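Open Evening at the Damham Workshop

Members of the Danari Automation Society were received at the Krawczyk workshop in Damham one evening in November. The visit was fully subscribed, with 25 members attending, and the Society records its thanks to the hosts. The main demonstration concerned robot handling of network cables, a task of growing interest to those of our members who look after equipment rooms.
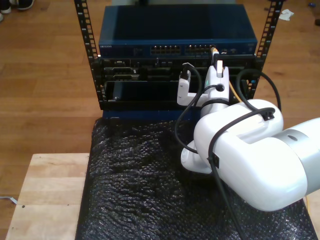 A network plug at the switch, Damham workshop.

Staff explained that cable work is difficult to automate, as a lead seldom lies in the same position twice. Questions were taken throughout, and the discussion of grip and camera placement ran well beyond the allotted time.

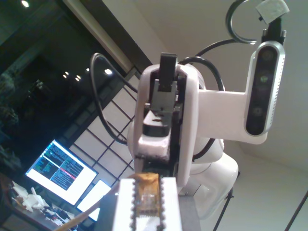 The Society has set aside £2,065 towards its programme of visits for the coming year. The next will be to Dultley, on a Sunday, and members wishing to attend should apply to the office in the usual way.

Comments (3)

Very good evening. Will the Dultley visit start at the same time?

Could the slides be sent round, please? I missed the first part.

Parking was tight. Worth the trip all the same.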